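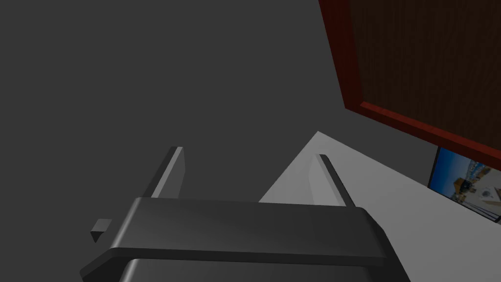 Success rate is the wrong headline number for simulated manipulation

Most papers on learned grasping report one figure per task: the fraction of episodes that ended in success. I have reported it myself. I now think it should move to an appendix, and that the main table should show where the failures happened.

The case I know best is a wrist-camera policy that Asmaa Slaoui and I trained last December in Illinero, our in-house simulator. The task was to pick up a small block and set it on a white tabletop. We ran 400 evaluation episodes per checkpoint with randomized backgrounds, wall decor and camera tilt. Two checkpoints finished with the same success rate to the nearest percent. By the usual standard they were interchangeable and we would have kept the later one.

We then split each episode into phases: approach, alignment, closure, lift, transport, release. That makes 6, and the boundaries come straight from simulator state, so labeling costs nothing. The earlier checkpoint failed mostly at alignment. It reached the block, hesitated with the fingers open, and ran out of steps. The later one almost never hesitated. It closed early, clipped a corner of the block, and pushed it out of reach. The first kind of failure can be retried. The second usually can't.

Any lab that plans to put a policy on hardware would want to know this before choosing, and the aggregate score hides it completely.

The common objection is that phase boundaries are arbitrary. They are, to a degree. We define closure as the first step at which the commanded finger gap drops below the block width, and another group could choose first contact. But the success criterion is arbitrary in the same way. Someone decided how high the block must be lifted and how long it must stay there. We moved our hold time from 9 control steps to 30 and the ranking of three baselines changed. The threshold had been in a config file for over a year without discussion.

A second objection is that phase tables are harder to compare across papers. I accept this one. A single number travels well. Still, the comparison it supports is weak. The Eltton and Jomine task suites both include block picking, with different time limits, different friction settings and different rules about whether a dropped block may be regrasped. Putting their success rates in adjacent columns suggests a common scale that doesn't exist.

Sólveig Steinarsdóttir has argued to me that reviewers will simply sum the phase table back into one number. Probably so. They would at least have the parts in front of them while doing it.

There is also a visual side to this that gets neglected. From a wrist camera, the fingers take up a large and nearly constant share of the view, and a small target can sit near the edge of it during approach. Background variation then enters mainly through the remaining area. In our runs, changing wall decor affected approach and left closure almost untouched, while camera tilt did the reverse. A single robustness score averaged the two effects and reported a mild drop for each, which led us to spend weeks on texture augmentation when the closure problem was geometric.

My proposal is modest. Report failures by phase, state the boundary rules in one paragraph, and publish the per-episode logs. The Subramaniam log format already has a free field for phase labels, and ours took an afternoon to fill in. Success rate can stay in the table, as the last column.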